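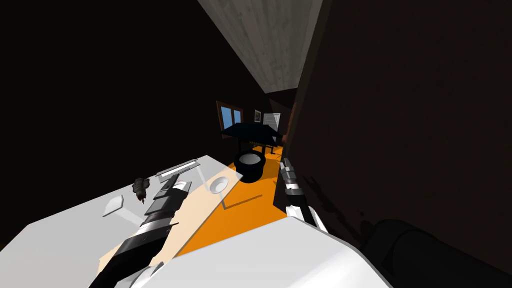
Render: white tabletop, orange floor, low light.

6 min read

Speaker notes, floor coatings and contrast in low-light interiors. Toltville session, second slot.

Opening. Give name, skip the biography, it is in the handout. State the subject: how the finish and color of a floor affect the ability of people to find edges, steps and furniture when the lighting is reduced. Scope is interior floors only. Ramps and exterior stairs are covered by Minttu Manninen after the break, so refer stair questions to her.

Slide 2. Definitions. Light reflectance value, LRV, is the share of visible light a surface returns, on a scale from 0 (black) to 100 (white). Paint makers print it on the back of the chip. Flooring suppliers often do not, and it has to be requested. LRV says nothing about hue. A saturated orange and a mid gray can share a value and will then separate poorly for a person with reduced color vision. Pause here. People write this one down.

Slide 3. Contrast between adjacent surfaces. Use the difference in LRV points for the talk. Mention that other formulas exist and give different rankings at the dark end. Do not go into the formulas unless asked. If asked: the simple difference treats 10 against 30 the same as 70 against 90, and the eye does not.

Slide 4. The Ovcombe corridor. Background: ground floor of a clinic, old sheet vinyl replaced in June with a matte poured floor. Walls stayed as they were. The client wanted one color throughout. We asked for a darker band at the wall line, 60 mm wide, and got it on the second request. Valtteri Kallio did the site readings. His method:
- readings taken after dark with blinds closed
- meter flat on the floor, then at table height
- every position read 3 times, middle value kept
- lamps on for half an hour before the first reading

In total he logged 269 readings. The full table is in the handout. Do not put it on screen; last time the back rows complained about the type size.

Slide 5. What the readings showed. Light at the floor fell off faster than the drawings predicted between fixtures. Most of the loss came from the door recesses, which the lighting plan treated as open wall. The band at the wall line stayed distinguishable by eye in all but the two deepest recesses. State clearly that this was one building and one finish. No claim is made for gloss floors.

Slide 6. Gloss. A glossy floor carries a mirror image of every lamp and window, and the image moves as the viewer walks. In a dim room with one bright doorway, the reflection may be the strongest contrast in view, stronger than the actual edge of the floor. Older visitors read it as water. Oona Suominen has interview notes on this and has agreed to take questions by email.

Slide 7. Furniture. Pale tables on a strong floor color are easy to find. Pale tables on pale floors are not, and the usual fix, a dark edge strip, works only if the strip can be seen from above as well as from the side. Check from standing height and from seated height. Chair legs are a separate problem and I have no good data on them.

Slide 8. Maintenance. Contrast at handover is not contrast in year four. Burnishing raises the gloss of a matte floor along the walking line. Dust lowers the LRV of white surfaces and raises that of black ones, so the two drift toward each other. Heikki Partanen keeps a sealed sample tile from each job and compares it at every service visit. Recommend this. It costs a tile and a box.

Slide 9. Specification wording. Read the paragraph out slowly:
"The supplier shall state the LRV of the finished floor, measured on a cured sample of the same batch, together with the gloss reading at 60 degrees."
Point out "cured" and "same batch". The Pruvulier job went wrong on both words. The sample was fresh and came from a trial mix, and the installed floor read noticeably darker.

If time is short, drop slide 6 and go straight to furniture.

Questions expected: cost of the wall band (priced per meter, see handout), whether carpet can be measured (yes, with more scatter), emergency lighting (outside scope, refer to Valentin Guillot).

Leave the contact slide up. Collect the sample tiles from the front row before people go to lunch.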